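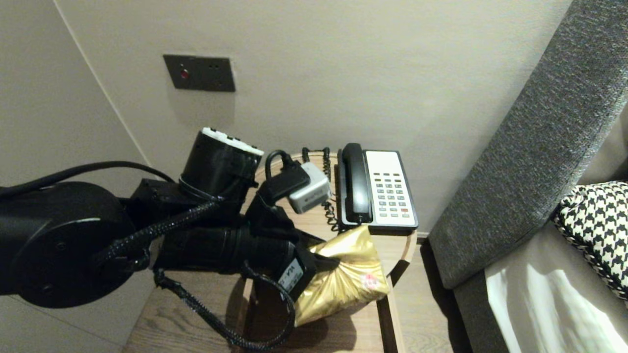
Figure 1. Bedside table with corded telephone and gold package, guest room.

Noise Transfer Between Guest Rooms at the Larumside Hotel
Student project report, Building Acoustics module

1. Background
The Larumside is a three-story hotel with timber floors. Guests on the second floor complained of voices and television sound from adjoining rooms. The owner, Prurken Hospitality, allowed us to measure in June while one corridor was closed for painting. The work covers airborne sound only. Footstep noise was left to the Destov group and is reported separately.

2. Method
A loudspeaker was placed in the source room, in the corner farthest from the shared wall. Pink noise was played and the level was recorded in both rooms in one-third octave bands from 100 Hz to 3150 Hz. Each pair of rooms was measured with 2 loudspeaker positions and five microphone positions per loudspeaker. Background noise was recorded before each run. Reverberation time in the receiving room was taken from the interrupted noise method. Windows were shut and the bathroom fans were switched off at the panel.

A total of 12 room pairs were tested. Two pairs were repeated after the gap under the connecting door was sealed with tape and foam strip.

3. Results
Pairs with a plain stud wall gave a weighted level difference of 44 to 47 dB. Pairs with a connecting door gave 33 to 36 dB. The loss was largest above 500 Hz, where speech is easiest to follow. Sealing the door gap raised the result by 5 dB in the first repeated pair and 4 dB in the second. The full set of 3377 band readings is in Appendix B.
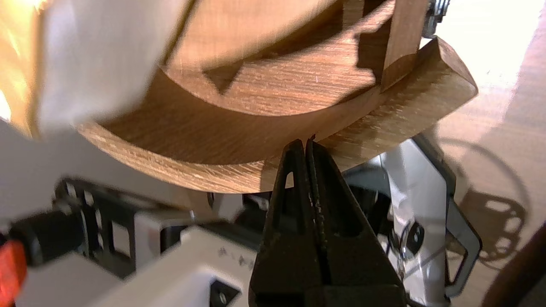
Why do connecting doors let through more sound than the wall around them?
The door leaf is lighter than the wall, and air gaps at the sill and frame give sound a direct path into the next room.

4. Discussion
The Buthelezi method, which we used in class to combine wall and door areas, predicted 38 dB for the door pairs. Our readings were lower. The calculation assumes a sealed leaf, and the tape test accounts for most of the difference. Back-to-back socket boxes were found in four walls but had no clear effect.

Low-frequency results should be read with care. The rooms are small, and levels at 100 Hz varied by up to 6 dB between microphone positions.

5. Recommendations
Fit drop seals and perimeter gaskets to all connecting doors, then repeat the measurement on at least three pairs. A second door leaf should be considered only if the sealed result stays under 42 dB.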